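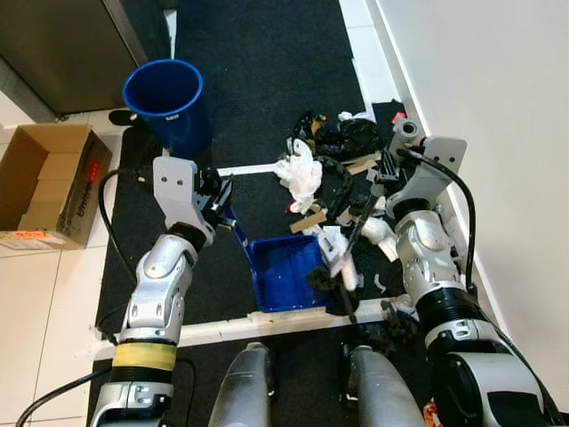
Reading time: 6 min

Workshop > Notebooks > Dyes and Inks

Notes Recipes Samples Who's who Older entries

Walnut ink, batch 14

16/08/2008

Okay, writing this up while my fingers are still brown so I don't do what I did with batch 13, which was remember everything perfectly for two days and then nothing at all.

Hulls are from the trees behind the school in Dristville, picked up off the ground last fall, let go black in a bucket, then dried on the window screens in the loft. Radu had them in a feed sack since December and they kept fine, no mold that I could find, just that smell (sort of iodine and wet hay, I like it, Alina does not). I weighed out 817 grams dry, which was simply what was left in the sack once I'd shaken out the twigs and one very flat beetle.

Soaked overnight in rainwater from the barrel. I wanted to use tap water again to keep it comparable with 12 and 13, but Tin-yau has been after me about the lime in our tap water and he's probably right, the last two batches had that chalky ring in the pot. So batch 14 changes the water AND the pot, which I know, I know, is two things at once. The enamel pot has a chip in it now and I didn't want bare iron getting in there before I was ready for it. Used the big stainless one.

Brought it up slow. Kept it just under a simmer for most of the day and topped it up whenever the hulls started poking out. By lunch it was the color of strong tea, by midafternoon like coffee, and after that I couldn't tell any difference by looking in the pot, so I went over to dipping strips of the Rondwood paper every half hour and pinning them along the shelf. The strips are in the envelope at the back of this book. The jump between the third and fourth is really something! After the ninth they're all the same brown, so there's no point cooking past that next time. I cooked well past it.

Straining. The paint filter clogged right away, as always. Old pillowcase first, squeeze, then the paint filter, then coffee filters if you have the patience. I had the patience for half of it. The half that went through coffee filters is in the bottles with white caps, the other half is in the jam jars. Please don't mix them until I've tried both in a dip pen. Roland, this means you.

Then reduced it again, this time on the small burner with the lid off, stirring a lot because it catches on the bottom once it gets thick. Final volume 129 ml from the coffee filter half. I forgot to measure the jam jar half before I put the lids on and I'm not opening them now.

Gum arabic: used the Kolik powder, dissolved in a little warm water first and left to sit. If you dump it straight in you get frog eggs, see batch 6. I added it by the spoonful and tested between spoonfuls. First spoon, still feathering on the cheap paper. Second spoon, much better, clean edges even on the crossbars. I stopped there. Batch 11 had too much and it dried shiny and cracked when you folded the page, and I'd like this to be something a person could write a letter with.

Clove oil, a few drops in each container. The shop smells like a ham.

How it writes: nice! I'm really pleased with this one. It goes on paler than I'd like and then darkens while you watch, which I don't remember from 13 at all. On the Rondwood it's a warm brown with a bit of red in it where the line is thin. On the Liao paper (the soft one, Fernanda's) it spreads more and goes cooler, nearly gray at the edges. I tried a wash with a wide brush and got a good hard edge where the puddle dried, plus some grains in the jam jar version that I'm pretty sure are hull dust. Could be pretty if you wanted that. I think Fernanda will want that.

Shading with the pointed nib is good, with the flexible one it's excellent. With the glass pen it blobs, but everything blobs with the glass pen and I should stop testing with it.

Iron version. Took a small jar off the main batch and put in a pinch of ferrous sulfate. It went dark right away, a kind of greenish black, very handsome, and then overnight it dropped a sludge. Shaking it brings it back for a minute or so. Alina thinks I should add a little more gum to that jar only and see if it holds, which I'll try, but my guess is the pinch was too big. I never weigh a pinch. I should weigh the pinch.

Also the iron one has already rusted the good nib, which I left in it like a fool while I answered the phone. The nib is in the drawer if anybody wants to feel sorry for it.

Light test: taped one strip of each onto the south window, top half covered with foil. Written on the back of each strip is the batch and which half. Strips from 12 are still up there on the left from before, and you can see a difference on those now between the covered part and the open part, though it's a smaller change than I was afraid of. The blackberry next to them is basically gone. Blackberry isn't an ink, it's a juice, I'm done with blackberry.

Things for batch 15, whoever does it:

- go back to tap water once, in the stainless pot, so we know whether it was the water or the pot
- stop cooking when the strips stop changing
- measure BOTH halves
- weigh the iron
- new pillowcase, this one is finished (it's a lovely color though, I've hung it up to dry and I may keep it)
- ask Radu whether the other trees are black walnut too or the English kind. He said "walnut" and I didn't push

Sent Tin-yau home with a white cap bottle for his daughter's drawing class. Two more are spoken for. The rest is on the top shelf behind the alum, and the label on the big one says 13 because I reused the bottle. It's 14. I'll fix the label when I find the marker.

Later, same evening: tried it over pencil, and it covers but doesn't take the eraser well afterward, the surface goes fuzzy and the brown lifts in patches. Wait a full day before erasing. Maybe two, I'll check the strip tomorrow.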